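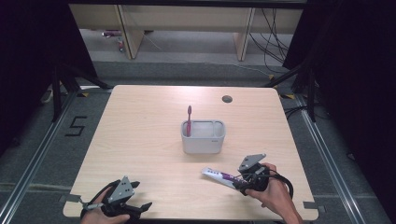
Toothpaste held in a gripper near the holder, with the pink toothbrush already in its compartment.

Filed under: Workshop Diary / Kit & Budgets
January – posted by Pravesh Khumalo

Hi again from Pellasthorpe! Lots of you wrote in after my last post asking what it costs to set up a station for hand-held gripper work, so this gallery page is going to be more money talk than usual (sorry, and also not sorry, I love a spreadsheet). I've put the toothbrush holder job right at the top since it's the one I get asked about most, and I'll add more pictures as we work through the task list.

First, the grippers. You want a pair per station, one for each hand, and you want to budget for them as a pair. I tried to be clever last year and ordered three for two stations, thinking we'd share the odd one. We didn't share it. We argued over it! Petrică Bucur, who does our purchasing, now puts every order through in pairs plus one set of spare jaw plates, and my quotes from Drukum have been much easier to read.

Then the things you'll forget. Table clamps are cheap and I still left them off the first order – twice. We allow $50 per station for clamps, floor tape and cable ties, and that's been plenty. Cables get their own line at $140 per station, and please buy the coiled ones if your people move their arms a lot. A desk grommet hole is worth having too if you're choosing between two tabletops at the same price.

The frame was my big worry. Caruso wanted us to take a fixed setup with a service plan, Brimeven quoted $580 for a plain aluminum kit we'd bolt together ourselves, and I went with Brimeven. Putting it up took Petrică and me one long afternoon and most of a pizza. If you do the same, measure your floor space with the curtains included, because I planned ours without them and had to redraw the whole room.

Props are the fun part! We set aside $100 for household stuff and I've yet to spend it all. Toothbrushes, toothpaste, a holder with separate compartments, that sort of thing, all from the discount store down the road. Get duplicates of anything that squeezes. A tube of toothpaste changes shape as it gets handled, and if you want to repeat a task later with a fresh one, the store may well have switched to a different size by then (ask me how I know).

Next on my list is a second table and a decision about whether to keep a spare gripper pair in the cupboard. Petrică says yes, my half of the budget says wait until spring. If you've been running more than one station for a while, drop me a note and tell me which parts wore out first, and what you paid to replace them – I'd like to get those numbers in before the next order goes out.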